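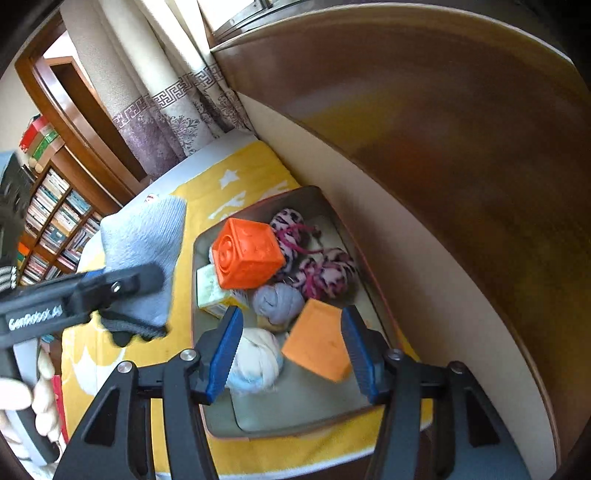
Every house I have lived in has had one tray, drawer or bowl where the small things end up, and every few years somebody tells me to get rid of it. I think that advice is wrong. Ours is a sage-grey tray with a raised rim, and it has outlasted two couches. Most of the time it holds yarn, because I knit, and the yarn shares the space with toys, because I have a grandson. The orange cube with the raised circular pattern on its face goes in there, and so does a flat light-orange block. The pink-and-white yarn balls with the leopard print sit next to them. I bought that yarn in February for a hat and have not started the hat. Tidying experts would call this mixed storage and tell me to split it up. I have tried splitting it up, and I would like to explain why I went back.

The case against the tray was made to me by my neighbor Delia Grecu, who is a very organized person and whose closets I admire. Her rule is one kind of thing per container, each container labeled, each label facing out. She has a set of Jandholm boxes that stack to the ceiling of her hall closet. When she lost a button off her winter coat she had the spare in her hand before I had finished asking what color it was. I can't argue with that.

So I bought four of the same boxes and gave it a fair trial. Yarn went in one, blocks in another, fabric scraps and swatches in the third, and the fourth was for whatever was left. The fourth box filled up first. By the end of the second week it had a tape measure in it, a puzzle piece, two stitch markers, a short length of magenta yarn too good to throw out, and the instructions for a lamp. In other words I had made another tray, only deeper and with a lid on it, so I could no longer see what was inside.

The lid is my main complaint. Storage with a lid is good for things you have finished with for now, like holiday lights or tax papers. It is bad for things you are in the middle of. Knitting is something I am in the middle of from September to May. If the yarn is out where I can see it, I pick it up after supper and do a few rows. When it was boxed up in the closet I watched television instead, and a scarf that should have taken me a month took most of the winter.

The same goes for a small child. My grandson does not ask for the blocks by name. He sees the orange cube and goes for it. With the boxes, he tipped out all four to find one thing, and then there were four boxes' worth of stuff on the rug. With the tray he tips out one tray. We put a blanket down first, pick up the corners when he is done, and pour most of it back.

I will grant that a tray can get out of hand. Mitra Pakzad, who taught the beginner knitting class I took at the library, kept hers on a strict limit: when it was full to the rim, something had to leave before anything new came in. I follow that rule, more or less. I would add that there should be some bare floor showing at one end. You need a place to set down the thing you moved to get at the other thing.

I would also keep out anything sharp or small enough to swallow while there is a child in the house. Needles live on a high shelf here, and the stitch markers have now gone up there with them.

Delia took two of the boxes off my hands and I use the other two for holiday lights -- they are very good boxes. The tray is back on the low table by the window. I still need to find the pattern for that hat, which I believe is in with the lamp instructions.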